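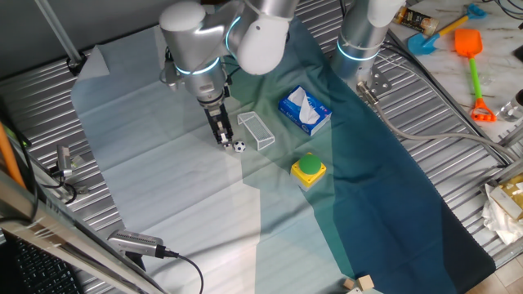
The Prinbridge Rematch

Natalina Bellini had been mayor of Prinbridge for 14 years, and in that time she had lost to Iscombe at football, chess, flower arranging and, once, a blood drive. So when Iscombe wrote to propose a soccer match, two a side on account of everyone's knees, she put the letter in the drawer with the others.

Her deputy, Nevzat, took it out again.

"We have Chantal," he said.

"Chantal is a dentist."

"She's a very angry dentist." 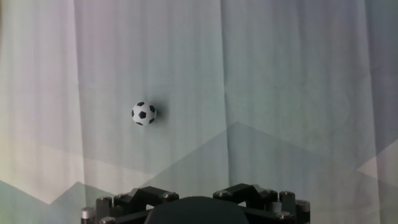

Second Half

By halftime it was 7 to 2, and Chantal had stopped speaking to her own goalkeeper, who was Nevzat. Iscombe's side had brought oranges. They offered some across the halfway line, which Natalina felt was the cruelest thing she had seen in public life.

"We could concede," said Nevzat.

"To whom? They're already winning."

She took off her good shoes, handed her chain of office to a small boy -- somebody's, presumably -- and walked on in her stockings. The referee asked which position she played.

"Mayor," she said, and fouled him.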